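Sturkness Fold Index

README, last touched Sep 26, 2024

A list of 526 origami models that our folding club has taught, attempted or abandoned since it started meeting. One row per model, in a plain CSV that opens in anything.

Columns

title: as printed in the source, odd capitals and all
source: book, leaflet, or "someone's cousin"
paper: side of the square, in centimeters
steps: taken from the diagram. Unnumbered diagrams get a blank.
level: 1 to 10. Anything above 7 was rated by people who didn't finish.
taught: yes, no, or "sort of"

Known problems

The 16 models from the Zavwood leaflets have no paper size, as the leaflets only say "large." The Weldu crane and the Jirnik crane are the same crane. Both camps have been told, and both rows stay. Two entries called "Frog (easy)" are rated 8 and 9.

Level ratings drifted upward after the April meeting, when we tried the modular ones. Don't sort by level and expect a lesson plan.
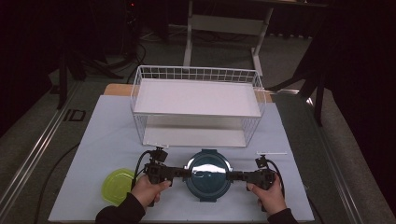 White wire basket, teal lid, yellow-green lid, blue sheet.

Changes

Version 2 merges the beginner and advanced lists, which had been kept apart mostly out of pride. Blank rows are gone. "Dragon??" is now "Dragon."

Using it

Copy it, print it, fold the printout. Diagrams are not included and belong to the people who drew them, so please don't write asking for scans. Corrections are welcome if they give the row and the source. Corrections to the crane are not being accepted at this time.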